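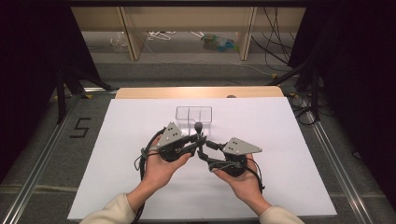 One reader of the draft, Miso, asked why a review of a commercial kit should spend a section on how it is held, when the data sheet already gives weight and jaw opening. We kept the section. All of the operators we trained had trouble with grip before they had trouble with anything else, and the data sheet says nothing on the subject.

4.2 Handling with two devices

The Ollside kit is sold as a pair of hand-held grippers with cables, a charging base and the Vomer recording software. We tested it on tabletop tasks that call for both hands. In the tasks reported in this section, the operator works over a white board that carries a black upright lever with a round knob and a clear divided container. Each device is held from underneath with the palm up, and the triangular plate with its markings must stay free of the fingers and sleeve (Figure 3).

Operators were given 10 minutes of free practice before recording began. We then collected 54 episodes of the lever task. An episode was kept if the Vomer software reported a continuous track for both devices from start to finish. By this rule 37 episodes were kept. Most of the rejected ones failed when one device was turned so far that its plate faced away from the tracking camera. The software reports this only after the episode has been saved, and we would like to see a warning during recording.

The cables were the second source of trouble. They leave the device close to the wrist, and two operators asked for a clip to hold them against the forearm. The kit does not include one. The Odera kit, which we reviewed under the same rules, does, but its handles are thicker and it was less popular with operators who have small hands. With Odera we kept 32 episodes of the same task out of 54.

The jaws of the Ollside device are long and angular. They suit a thin upright part such as the lever, which can be taken from the side with one device while the other is held clear.

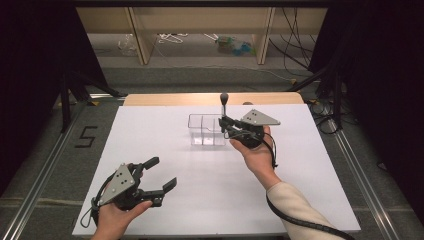

Figure 3. Lever task with the Ollside kit. The right device is closed around the lever below the knob; the jaws of the left device are open.

4.3 Setup and calibration

Calibration is done once per session and takes one person. The plates are shown to the camera in turn, and Vomer asks for a slow turn of each device. If the table is moved afterward, the procedure has to be repeated.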